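Section 6. Bin, hoses and fingers: set-up and weekly care

Applies to the bin picking cell on the wooden bench at Prembridge. Written by Bernadette Rafferty, checked on the arm by Fiachra Quinlan. Replaces the Putley notes of last December, which were copied from a sales handout and had the bin the wrong way round.

6.1 Before you start

Broltier's quick-start card says this job takes 17 minutes. It has never taken me less than 52, and that was with a second person handing me tools. Book the morning.

You need:
- hex keys, metric, the long set
- a steel rule
- blue tape
- cable ties, black, narrow
- spring clamp
- a flashlight (the cell light is behind you and your own shadow lands in the bin)
- the log sheet

CAUTION: Stop the program, press the emergency stop and shut off the air at the wall valve. Then bleed the line. The gauge reading zero doesn't mean the line is empty. Open the drain and listen.

CAUTION: The vendor software shows a green "Safe to Enter" banner. Ignore it. It reports what the software thinks, and the software was happy to show it with the air still on.

6.2 Placing the bin

1. Lift the bin clear and wipe the table under it. A chip the size of a peppercorn will rock the bin enough to upset the depth readings.

2. Look over the blue tape marks on the left side. If a corner has lifted, replace the whole mark. Do not lay new tape over old.

3. Set the bin down with the tall wall at the back, away from the operator's side. Measure from the table's front edge to the bin's front wall at both ends. Both should read 149 mm. If they differ by more than a millimeter, move the bin. Do not "teach around it," whatever the help screen suggests. We tried that and spent a week chasing picks that landed a little more to one side every day.

4. Put the spring clamp on the upper left edge, at the back. Squeeze it fully open before you let it down on the rim. Push the bin with your palm from the right. If it shifts, the clamp isn't seated.

Note: One clamp is a compromise. The Aquino people recommend a bolted plate and would like to sell us one. I'm not convinced it would hold better than the clamp does for the loads we have, but I haven't seen a test either way.

6.3 Cables and hoses

5. Follow the yellow cable from the gray link, across the orange joint and around the bend on the far side. Run your fingers along the outside of the curve. You are feeling for flat spots and stiff places. Looking alone won't find them.

6. Check the thin black cables that loop with it. They need slack at the joint. A tidy bundle pulled tight against the arm looks nicer and will fail sooner, so resist the urge to neaten it.

7. Push each air hose into its green fitting, then tug it. It should not move. If it does, cut the end square and refit. A hose end can be recut two or three times before it gets too short to reach at full wrist turn.

8. Trim cable tie tails flush. Any tie low on the tool must be clear of the fingertip.

6.4 Checking reach with objects in the bin

The built-in reach check runs against an empty virtual box. Ours passed with a score of "Excellent" on a day when the finger was scraping the floor. Do it by eye as well.

9. Load a handful of mixed test objects. Include something tall and open at the top, something long laid against a side wall, and something in a corner. Corners and walls are where the trouble is, and a pile in the middle proves nothing.

10. Restore air, release the stop, and jog down slowly in manual at the lowest speed. Keep your thumb on the enable switch. Stop with the fingertip over clear floor and check that the hoses on the right side of the tool hang free of the bin wall.
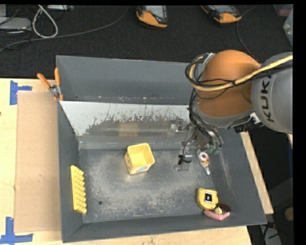 11. Jog toward each wall in turn. Stop when any part of the tool, hose or bracket comes within a finger's width of metal. Write down the wrist angle on the log sheet. Those four angles are your real limits, and the ones printed in the manual should be crossed out.

12. Raise the arm to the park position before reaching in for the objects.

6.5 Wear marks

Scratches on the bin floor and walls are normal up to a point. Old ones are cloudy and dull to the touch. A bright new line that catches a fingernail means the finger is running low, so go back to step 10.

The slanted panel loses its pale surface over time. The vision guide claims this has "no measurable effect." Perhaps. After about 374 picks on a badly worn panel we had more misses near it than anywhere else, though I can't prove the panel did it. Touch it up if you have the paint and don't expect miracles.

6.6 Signing off

Fill in the log sheet by hand. The automatic service record ticks every box when you press Finish, including the ones you skipped.

Last full check: 25 May 2021, F. Quinlan. One hose recut, clamp reseated, limits unchanged.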